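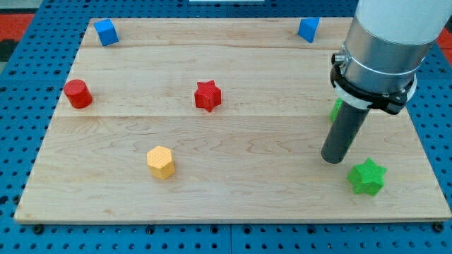

Colored blocks on a maple board, with the arm's tool tip over the wood.

Lobo Planner
Motion planning for tabletop pushing and sorting, from Ninduvo.

Lobo takes block poses from your perception node and returns a joint path that keeps the tool clear of everything except the target. Paths are replanned every 70 ms. Scenes can hold up to 200 objects.

Shape library: prisms, cylinders, stars, or your own meshes
Logs: 600 runs kept by default
Works with: Anodex controllers
License: per arm, one year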